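7 November 2025

I've been doing the kitchen since February. Doing it myself, I mean, in the evenings and whenever the rain stops me getting out on the bike, so please don't come round expecting cupboards with doors on.

The thing I wanted to write about is grout. I know! But I've spent so many evenings on my knees with it that I've got opinions now, and they have to go somewhere.

I started with a bag of the Renov stuff because the shop in Skiltham had it by the till and it was cheap. It's fine, it goes in nicely, but it dries a good bit lighter than the colour on the bag and I'd already done the whole stretch behind the cooker before I noticed. My neighbour Hendrik Verschueren (he tiled his own bathroom years ago and still brings it up) came over, looked at it for ages and said "well, it's a colour". So out it all came again, 37 tiles' worth, with one of those little hand rakes that makes a noise like a fork on a plate.

Second go was much better. I mixed smaller lots, just enough for 20 minutes or so of work, and I stopped trying to do the corners last when I was tired and cross. I also bought a proper sponge from De Smet, a big yellow one, and I can't tell you the difference it made compared with the washing-up sponge I'd been using. Wring it out until you think it's too dry, then wring it again.

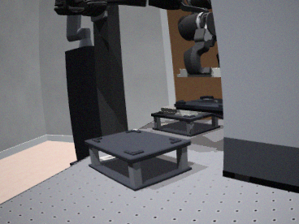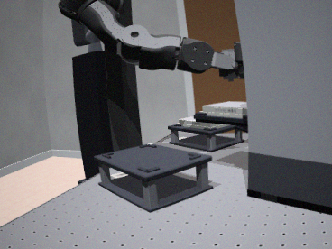 Lots of grey in these four.

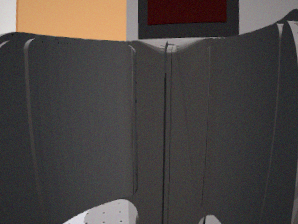
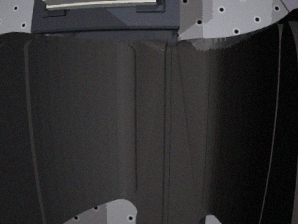
Anyway, the colour I settled on the second time was a warm sort of sand, and I'm really pleased with it. My sister thinks it'll show every splash of tomato. She may well be right, but she has white grout in her own kitchen so I'm not taking lessons!

Next up is the floor, and I'm dithering. I've got a sample from Gukinetti propped against the fridge, a big speckled tile I love in the morning and go right off by teatime when the light's gone. It's also 30 a box, and I'd need more boxes than I want to think about. The other choice is to sand the old boards and live with the gaps, and the draught, and whatever has been dropped down there over the years (peas, mostly, and at least one earring of mine).

If anyone has lived with bare boards in a kitchen, do tell me how it went, especially near the sink. I've got until the plumber comes back to make up my mind, and he's promised to ring me before he sets off this time.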